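Joanne Horrocks has kept the shared workshop at Narklow for 8 years, and she says most of the job is deciding where things go.

"People think it's fixing," she says. "I spend more time on drawers than on anything else. If you can't find the tool you need, you'll use the wrong one, and then I really do have something to fix."

She started with two folding tables and a shelf. The first proper bench arrived in March of her second year. She had asked for butcher block and got it after a long argument over the price, which came to $200 more than a painted top.

"I wanted wood I could sand," she says. "You get a glue spot or a burn, you sand it and oil it and carry on. I do the oiling myself, 3 times a year."

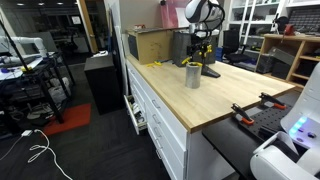 Page last changed: March, 4:10 p.m.

The bench sits on a white drawer cabinet with silver bar handles. Small tools go in the top drawer, and Horrocks is strict about it staying that way.

"Top drawer is for what you reach for without looking," she says. "Anything bigger goes lower down. I don't label the fronts. I tried labels and they were wrong within a month."

Cardboard boxes are a sore point. She lets one stay out on the bench while a job is going on, and after that it has to be flattened or moved. Fabric bins are her preference for loose parts. "They fold up when they're empty, and they don't shed bits all over the top."

The black wire cart is where she admits defeat. Bags and equipment pile up on the lower levels, and she clears them out when she has a free morning.

"I've got lengths of PVC pipe that somebody is always about to need," she says. "I gave up asking who."

She would like a second cabinet next, the same height as the first, so that a long piece of work can rest across both. She has put in for it and is waiting to hear.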